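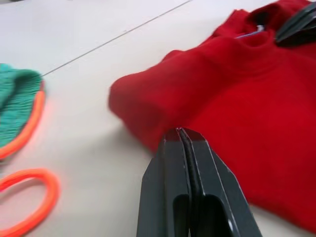
Ticket 3072
Subject: Red knit won't hold a fold, comes off the stack wrong size
Opened by: Barbara Lis
Assigned to: Charmaine Pillay
Location: Kirkcombe, folding table 6
Priority: Normal
Status: Closed

Barbara Lis, 8:40 am
The red knits from the Zultia order are coming out too thick when folded. Shelf opening is fine for everything else in the order. With these, the stack leans to the left by the fourth or fifth piece and the top ones slide off. I have refolded the same pile twice. Same steps as the card on the wall: face down, sleeves in, bottom up to the collar, turn over.

Charmaine Pillay, 9:15 am
Are the sleeves going straight across the back or down along the sides? And is the garment being smoothed before the first fold, or folded as it comes out of the bin?

Barbara Lis, 9:22 am
Straight across. Smoothed with one pass of the hand. The fabric is soft and bunches up again when you pull on the collar to square it.

Charmaine Pillay, 10:05 am
Came down and tried several. Notes:

1. Sleeves across the back overlap in the middle. That puts four layers under the collar and two at the hem, so every piece is a wedge. This is where the lean comes from.
2. Pulling on the collar drags the body into diagonal ridges. They stay in when the bottom comes up.
3. Sleeves tend to roll into a tube when they are folded in. If they are not flattened at the cuff they stay round under the fold.
4. The card was written for the Kaczorowski shirts, which are thin. It does not say anything about knits.

Please try this on the next bin:
Lay face down. Smooth from the middle out to both sides, then from the shoulders to the hem. Do not square it by the collar, use the shoulder seams.
Bring one side in with its sleeve, then turn the sleeve down so the cuff points at the hem. Press the sleeve flat from shoulder to cuff. Repeat on the other side.
Fold the hem up to the middle, then once more to the collar.
Stack with collars alternating left and right.

Barbara Lis, 11:50 am
Did 50 this way. Stack stands up and fits the shelf opening. Still getting some pieces wider than others.

Charmaine Pillay, 12:10 pm
Are you using the board?

Barbara Lis, 12:14 pm
No, it was at the other table. Getting it now.

Barbara Lis, 2:30 pm
With the board they all come out the same width. One other thing, on some pieces the neck label is caught in the collar fold and you can't read the size without opening it up again. I had to go back through the morning pile for this.

Charmaine Pillay, 2:45 pm
Pull the label flat toward the back before the first fold. I will add it to the card. Anything from this morning with the label buried goes back in the bin for refolding, please don't fix it on the shelf.

Barbara Lis, 4:20 pm
Rest of the order done, 119 pieces. No leaning. OK to close.

Charmaine Pillay, 4:35 pm
New card for knits is up next to the old one. Sent a copy to the Hutis site, they get the same order in December. Closing.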